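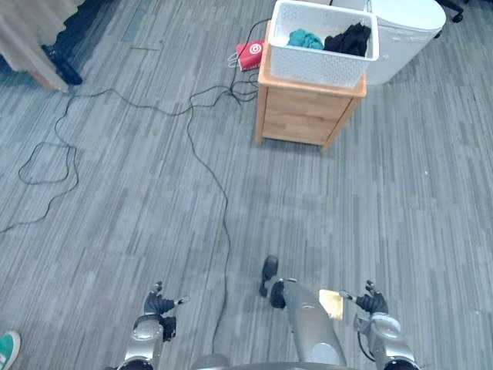
Chapter 6
Textile Floor Coverings in Office Buildings

Terms used in this chapter: pile, tufted, backing, broadloom, carpet tile, face weight, pile density, traffic class, moisture test, dry layout, dye lot

6.1 Scope

Chapter 5 dealt with hard and resilient floors. This chapter covers carpet in rooms used mainly for desk work, meetings and short-distance foot traffic. Entrance matting is treated separately in Chapter 7. Rugs and other loose-laid goods are left out.

A carpeted office floor is a system of layers. From the bottom up these are the structural slab or deck, the leveling compound where one is needed, the adhesive or tackifier, the backing and the pile. A fault in any layer will normally show at the surface, often long after the work has been signed off. A ridge in the leveling compound, for example, appears first as a line of faster wear and only later as a ridge that can be felt underfoot.

6.2 Construction of the pile

Most office carpet is tufted. Needles push yarn through a primary backing, loopers catch the yarn on the far side, and a secondary backing is bonded on to lock the tufts in place. If the loops are left whole, the result is loop pile. If they are cut, the result is cut pile. Loop pile holds its appearance longer under rolling chairs. Cut pile feels softer but shows shading where the yarn has been pressed in different directions.

Two measures describe the amount of yarn in the surface. Face weight is the weight of pile yarn per unit of area. Pile density relates that weight to the height of the pile. A tall pile and a short pile may have the same face weight, but the short one is denser and will usually crush less. Buyers who compare products by face weight alone tend to pay for height they do not need.

Striped and other directional patterns place a further demand on the installer. The eye follows a stripe for the full length of a room, so a small error in the starting line becomes plain at the far wall.
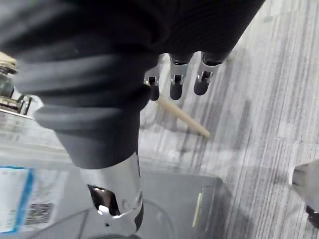
6.3 Broadloom and tile

Broadloom is supplied on a roll and cut to the room. It gives few seams and suits large, regular spaces. Its main drawback is repair: a burned or stained area has to be cut out and patched, and the patch will differ from the worn carpet next to it.

Carpet tile is supplied in boxes of square modules with a stiff backing. Tiles cost more per unit of area, but less is lost in cutting, and single tiles can be lifted to replace them or to reach floor boxes below. For these reasons tile is the usual choice over raised access floors.

The Baudry building, used as the worked case throughout this chapter, has both. Its second floor is divided into two wings of similar size. The east wing measures 354 square meters and was laid with Cluvo tile. The west wing measures 347 square meters and was laid with Wuvau broadloom. Both wings have the same slab, the same heating and the same cleaning contract. Waste, laying time and repair records for the two wings are compared in Section 6.8.

6.4 Condition of the slab

Concrete must be dry, clean, sound and level before carpet is laid. Moisture is the most frequent cause of adhesive failure. It is measured in the slab, with the room at its normal service temperature, and the reading is checked against the limit given by the adhesive maker. A dry surface is no evidence that the slab beneath is dry.

Old adhesive should be scraped back to a thin, firm film. Solvents should be avoided, as residues can soften the new adhesive.

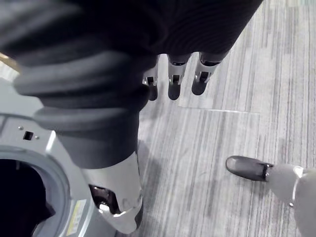 6.5 Layout

Layout begins from the center of the room, with two chalk lines crossing at right angles. The lines are then shifted so that no cut tile at a wall is narrower than half a module. In the east wing at Baudry this meant moving the long line 40 millimeters toward the corridor.

A dry layout is made along both lines before any adhesive is spread. Boxes are checked for dye lot at this stage, and lots are not mixed within one room. The arrow on the back of each tile shows the direction of the pile. With a striped product the arrows may all point the same way, or alternate by a quarter turn, according to the drawings.

Where the drawings do not give a direction, the installer should ask for one in writing before starting. Section 6.6 describes the Orkitz layout sheet, on which the direction, the starting point and the dye lot of each room are recorded.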